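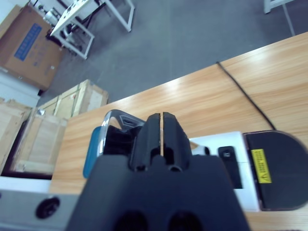
Jun 14, 2021
by Lautaro Escobar

Quick one, on my lunch break. Week three of getting up early to write before work. Goal is 149 pages by August. Currently at 10. Yes I know.

Mornings go like this. Alarm, coffee, sit down, stare. Reread yesterday's page, hate it, fix one comma. Then suddenly it's time for the bus.

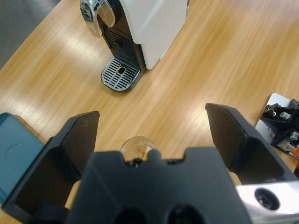

The trouble is the middle chapter – the sisters get to Divon and then just sort of stand around talking. Flullura says use an outline. I had an outline. It says "they argue, something happens." Thanks, past me.

Tried writing by hand on Saturday. Much slower but I liked teh result more? Might keep that up. My hand hurts.

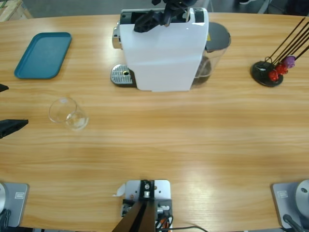 Also quit checking the word count every two minutes. Now it's every ten. Progress. Reading the new Antoniadis at night, wich is not helping, way too good.

Anyway – 100 words before bed tonight, even if they're bad ones. Will report back.

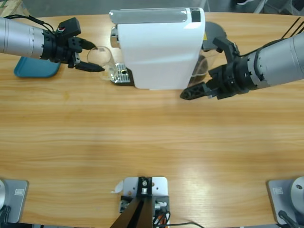 Coffee machine, white, capsule kind.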